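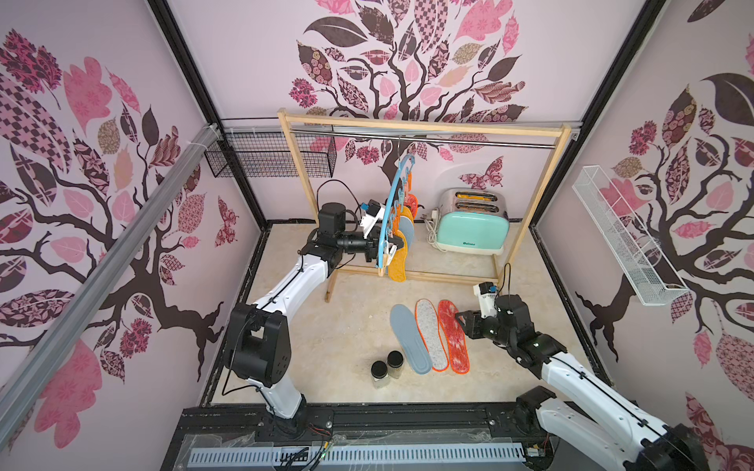 Ok so the hallway. Finally started. Three weeks of samples taped up everywhere and I'm sick of looking at tape.

Went with the paper from Stilar in the end, the tree one, big leaves, lots of pink. I know. I said no pink. But the plain green one looked like a dentist's waiting room once the light went, and the Fledetti stripes were 70 a roll, no thank you.

Stripping took forever. Whoever lived here before us painted over the old paper, twice I think, and it comes off in bits the size of a stamp. Rented a steamer from the place in Platemport, 2 days, burned my wrist on the first morning. Wear long sleeves. Also the plaster behind the coat hooks just fell out so that's another job.

Things I would do different:

Buy the extra roll. The pattern repeat is huge and you waste so much matching it up. Mine's now on back order until July.

Check the batch numbers BEFORE you cut. Two of mine didnt match, had to drive back, more than 60 miles round trip.

Paste the wall and not the paper, if your paper allows it. So much faster.

Start behind the door, where your bad seams can hide.

Total so far is 1069 with the steamer and the plaster stuff. Over budget obviously. Stairs are next but not untill my wrist heals up. If anyone has a trick for papering around a radiator pipe please leave it in the comments, I've got one strip left to practice on.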